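Sujet : Repeindre un plateau de table en blanc, vos avis ?

susier_44
Bonjour à tous ! Je me lance dans la rénovation du bureau de ma fille et j'hésite entre satiné et mat. J'ai déjà poncé, deux passages au grain fin, et il me reste un pot de Grondotus entamé en octobre.

Le blanc, j'adore, ça agrandit la pièce — mais mon mari trouve que ça fait cabinet de dentiste.

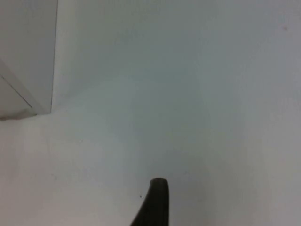
Du coup je cherche surtout un fini qui ne jaunisse pas trop vite, parce que la pièce est plein sud. Sous-couche obligatoire ou pas ?

Matsuda
Sous-couche, oui, toujours. Et satiné ! Le mat, tu poses une tasse et c'est marqué à vie.

taha.ah
Pas d'accord, j'ai un mat depuis 5 ans et il n'a pas bougé. Trois couches fines au rouleau laqueur, une nuit entre chaque.
Taha

Matsuda
Un mat avec vernis par-dessus, je parie ? Alors ce n'est plus vraiment du mat :)

taha.ah
Bon, d'accord, il y a un vernis... mais mat aussi !

susier_44
Merci à vous deux, je pars sur satiné et j'attaque lundi.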